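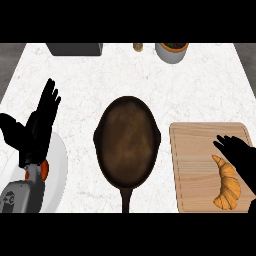
I'd bet Edgars Eglītis a lunch at Gristetti that our left hand policy would never learn to wait its turn. So there I was at eleven at night in Laur, watching episode 212 of a breakfast routine in a kitchen that only existed on our server. Edgars had this theory, see: train each arm alone first, then let them share one little signal for "my turn" (I called it the elbow nudge, he hated that). The right hand was over the croissant on its board, skillet in the middle, and the left one just hung there above the plate with its fingers spread, like my aunt in Buvness telling the whole table to hush.

"Is it stuck?" I asked.

"It's waiting!" Edgars yelled, way too loud for the hour.

I pulled up the log, hoping for a crash. No crash. The signal was on, plain as day, so I let the thing run and went to look up what Gristetti charges for soup.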